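Section 6: Clearing and Resetting Dining Tables

This section covers the Zovell long table in the dining hall layout. It applies to tables where guests leave before clearing their own trays. Read Section 5 (Cart Setup) first.

You will need: one Zarkow clearing cart with two bins and a liquids bucket, one spray bottle, two clean cloths.

1. Park the cart at the end of the table and lock both front wheels.

2. Check that the guests have left. If there is a coat or bag on a chair, leave the table as it is and come back later.

3. Remove drinks before anything else. Keep bottles and cups upright until they are on the cart.

4. Empty leftover drinks into the liquids bucket. Put bottles in the left bin and paper cups in the right bin.

CAUTION: Do not fill the liquids bucket past the 6-liter line. It will spill when the cart turns.

5. Gather loose wrappers, napkins and sauce packets onto the tray. Fold the tray liner inward over them and slide everything into the right bin.

6. Stack empty trays on the lower shelf, no more than 11 high.

7. Spray the tabletop and wipe from the center toward the rounded edges. Use the second cloth to dry.

NOTE: Table signs stay on the table. Wipe them and put them back at the corner.

Tables with a bottle and a tray still in place:

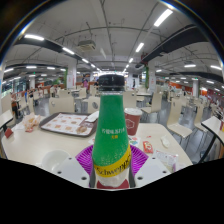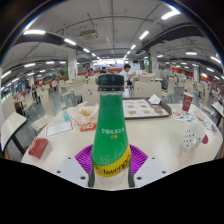
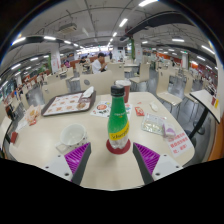 6.1 Unfinished bottles. A bottle with its cap on goes to the cart the same way as an open one, and is opened only over the bucket. Tighten the cap before you lift the bottle. The green Schweppes bottle has a black screw cap, so keep the cap and drop it in the small cup on the cart handle after emptying. Lined trays are handled as in step 5, with any food left on them going into the right bin along with the liner. Report damaged tabletops to Hajar Alaoui at the service desk, extension 376.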